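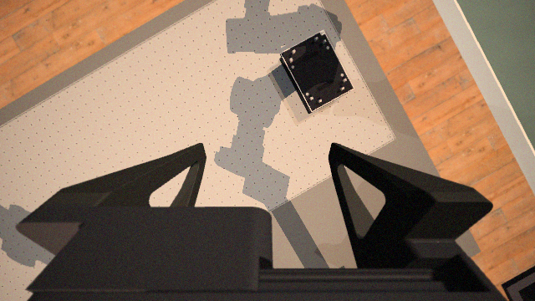 Pinza abierta sobre la mesa de trabajo, con la placa negra atornillada al fondo. Escena simulada.

¿PARA CUÁNDO LA CENA? APUNTES DE UN ESCÉPTICO SOBRE LOS ROBOTS QUE VAN A HACERLO TODO

Cada vez que en este boletín sale el tema de los robots nos llegan dos tipos de correo. Los del primero preguntan cuándo se podrá comprar uno que vacíe el lavavajillas. Los del segundo, casi siempre gente de taller, preguntan si dentro de poco les van a poner uno al lado, o en su sitio. A unos y a otros les contesto lo mismo desde hace tiempo: enséñenme una tarea completa, sin cortes, en un lugar que el robot no haya visto nunca. Sigo esperando.

En julio pasé una mañana viendo el material de Zurklow, el proyecto de manipulación que Flerngate presenta como «el paso previo al ayudante doméstico». La imagen que abre este artículo es representativa de lo que se trabaja hoy en este campo, y por eso me interesa más que cualquier vídeo promocional. Una mesa despejada, una placa, una pinza de dos dedos. Todo generado por ordenador, incluido el suelo de madera. No hay platos ni calcetines, y tampoco un niño que haya dejado un coche de juguete en medio.

No tengo nada contra la simulación. Es barata, se puede repetir de madrugada sin pagar a nadie y si el brazo se estrella contra la mesa no hay que llamar al servicio técnico. Lo que me molesta es el salto que se da después, en la nota de prensa. Se pasa de «el programa resuelve la tarea en el simulador» a «los robots ya saben montar piezas» en una sola frase, y entre una cosa y la otra hay años de trabajo que casi ningún folleto menciona.

Pongamos un ejemplo de andar por casa. Recoger la mesa después de comer. Hay que distinguir el vaso que aún tiene agua del que está vacío, coger una servilleta arrugada que no tiene forma fija, apilar platos de distinto tamaño con restos encima, decidir si ese trozo de pan se guarda. Lo hacemos hablando por teléfono. Para una pinza rígida cada uno de esos pasos es un problema distinto, con su fuerza, su ángulo y su manera propia de salir mal. Y luego está la luz. En una cocina de verdad el brazo tapa lo que intenta coger, igual que en la imagen su sombra cae sobre buena parte del tablero. Los simuladores ya reproducen estas cosas bastante bien, lo reconozco. La grasa en el borde del plato, bastante peor.

La presentación de Zurklow incluía una cifra: 16 intentos seguidos sin fallo en la prueba de colocación. Pregunté cuántos de esos intentos se habían hecho fuera del simulador y la respuesta fue que esa fase «está en preparación». Pregunté también qué ocurría si la pieza llegaba girada, o boca abajo. Me remitieron a la documentación, que leí entera en el tren de vuelta y que no lo aclara.

En el taller la cosa cambia, y aquí tengo que ser justo. Stanciu, que fabrica herrajes y es suscriptora de este boletín casi desde el principio, lleva tiempo usando un brazo para alimentar una prensa. Funciona. Funciona porque las piezas llegan siempre en la misma posición, porque hay topes, porque alguien dedicó 4 semanas a ajustar la bandeja y porque la tarea es coger aquí y soltar allí. Cuando cambian de referencia hay que volver a ajustar. Me cuentan que el cambio les lleva 3 horas si todo va bien, y que con series cortas sale más a cuenta hacerlo a mano. Para las series de 40 piezas, por ejemplo, ni lo encienden.

Eso es automatización, la de toda la vida, con sensores mejores. Me parece estupenda. Pero llamarla «robot que aprende cualquier oficio» es vender otra cosa, y los clientes que compran esa otra cosa suelen acabar escribiéndome correos bastante largos.

¿Y el atornillado? Es la pregunta que más me repiten los lectores de montaje. La placa de la foto lleva las cabezas de los tornillos a la vista, cerca del borde, y cualquiera que haya trabajado con las manos sabe lo que hay detrás de una fila de tornillos: el que entra torcido, el que se pasa de rosca, el que se cae debajo del banco. Un atornillador automático en una línea dedicada lo resuelve desde hace décadas. Un brazo de uso general, con una pinza como esta y una mesa desordenada, yo todavía no lo he visto hacerlo a un ritmo que aguante una jornada. Si algún lector lo tiene funcionando, que me invite y me llevo el bocadillo.

Bultton, la feria de maquinaria a la que vamos todos los años, anuncia para la próxima edición una zona de «tareas domésticas en directo». Iré con ganas y con una lista. La comparto por si alguien quiere llevarla también:

- Que pidan al público un objeto cualquiera y el robot lo coja.
- Que la demostración se haga a velocidad real, sin acelerar el vídeo de la pantalla.
- Que digan si hay una persona manejando el brazo a distancia.
- Que enseñen un fallo y cómo se recupera la máquina después.

La última es la que más me importa. En casa se nos cae una cuchara y la recogemos sin pensar. En las demostraciones que he visto, cuando algo se cae entra un técnico, lo pone en su sitio y se empieza desde el principio. El aplauso llega igual.

A quien me pregunta si merece la pena esperar al robot para cambiar de lavavajillas, le digo que cambie de lavavajillas. Y a los del taller, que pidan siempre la prueba con sus propias piezas, las sucias, las del fondo de la caja, antes de firmar nada. Flerngate ha prometido enviarme los resultados sobre mesa real cuando los tenga. Los publicaré aquí, salgan como salgan.

Contacto: responda a este boletín | Todos los derechos reservados | Volver arriba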